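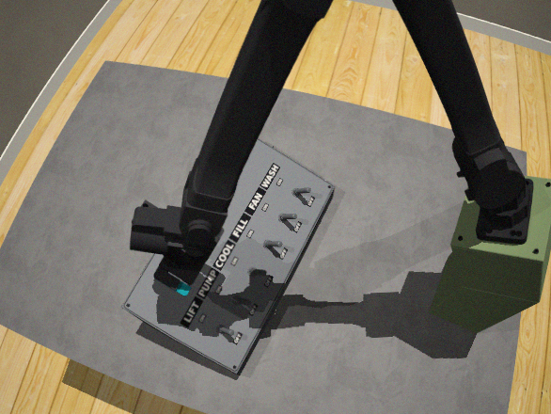 Simulated switch test at Uldale picks the plain camera (just)

We've finally got numbers out of the switch panel test, and I've been itching to write them up. If you dropped in at the Uldale workshop in September you'll have seen me hunched over a laptop, muttering at a virtual toggle switch. Well, the muttering is finished for now, and the results are good enough to share.

Quick recap for anyone new. We're choosing the wrist camera and controller for the arm that will end up on the Terkdale test bench, and we didn't fancy breaking real switches while we made up our minds. So the whole comparison runs in the simulator: black arm bolted to a green block, grey mat, and a long grey control panel with toggles marked LIFT, PUMP, COOL, FILL, FAN and WASH. The arm gets told which switch to flip and which way, and then it has to do it without knocking the neighbours. That last bit is what catches everyone out!

Three set-ups went in. The first was the Istent controller with a fixed camera looking down from above, the second was Istent again but with a wide-angle camera on the wrist, and the third was the Hofstetter controller with the same wrist camera. We ran 1,639 attempts altogether, overnight mostly (my laptop fan sounded like a hairdryer and I moved it to the kitchen by the end of the first evening). The panel was turned to a new angle before each go and the light was shifted as well, so that none of the three could simply learn one position off by heart.

The fixed camera with the Istent controller came out top, which surprised me. I'd have put money on the wrist view. The trouble with looking from above is that the gripper gets between the camera and the job just when you need to see most, and I assumed that would sink it. It doesn't seem to matter as much as I thought, as the controller has usually settled on where the switch is well before the fingers arrive. When it does go wrong it goes wrong early: it picks the wrong row and carries on with total confidence.

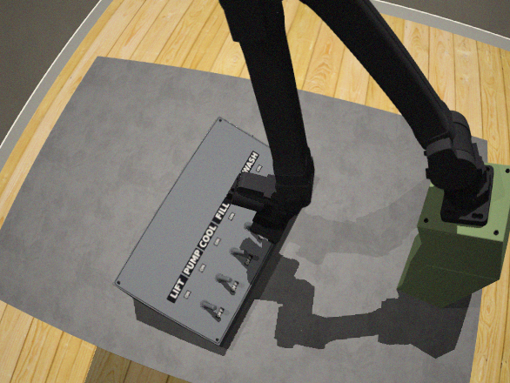 The simulated arm over the panel, with the gripper hiding the stretch between FILL and WASH.

Shadows were the other headache. We'd set a fairly hard light to begin with, and the arm throws a great dark blocky shape over whatever is underneath it. The Hofstetter controller really hated that. With the light softened it was much happier, and its movements are lovely to watch – slow, smooth, hardly any jerk at the wrist. But the Terkdale bench is next to a big window, so soft light all day is not something we can promise. We put the hard light back and left it there for the rest of the runs.

Now the wrist camera, because I know several of you were rooting for it. The wide lens is great for keeping both fingers and a good chunk of panel in view at once, and you can follow the last bit of the approach far better than you can from overhead. I still use it whenever I want to work out why an attempt failed.

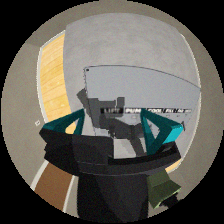
What lets it down is the bending. Straight rows of switches turn into curves, and small lettering goes to mush long before you'd like it to. Istent coped by taking extra looks on the way in, which added up to 10 seconds to an attempt. Hofstetter took fewer looks and was quicker, but it clipped the next switch along more often than I was comfortable with. We did try straightening the picture out in software first. It helped the lettering a bit and cost us most of the outer view, so you lose the thing you bought the wide lens for.

The gripper stayed the same throughout, the one with the angled fingers. A few people have asked whether slimmer fingers would stop the neighbour-knocking and I think they might, but changing that halfway through would have made a right mess of the comparison. It's next on the list, and there are five finger shapes drawn up already if anybody wants to argue about them.

So for now the bench at Terkdale gets the fixed camera and the Istent controller, and we'll keep a wrist camera plugged in for recording. The real panel is being wired up at the moment. I'll post again once the arm has had a go at a switch that can really snap off.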